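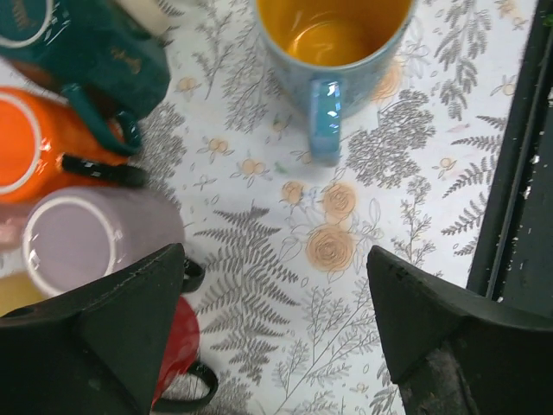
Re: [ellbridge-list] Mugs for the September supper

On 6 Feb 2022, Shiuli Matubbar wrote:
> Does anyone have mugs we could borrow? The hall has 19 left
> and we need 43. Matching would be nice but I'm not fussy.
> Also, is the fern and rose tablecloth still around?

Hi Shiuli,

Matching I can't do, but color I can! I got a bunch of mine out on that very tablecloth (yes, I still have it) – teal, orange, lavender, red, and the light blue speckled one with the yellow inside, which I'd like back in one piece please. The teal has a bit of gold on it, so no dishwasher for that one.

Abrehet says she has a box of plain white ones too if we're still short. I can drop mine off whenever you like, just tell me which door. Do you want the tablecloth ironed?

Flurina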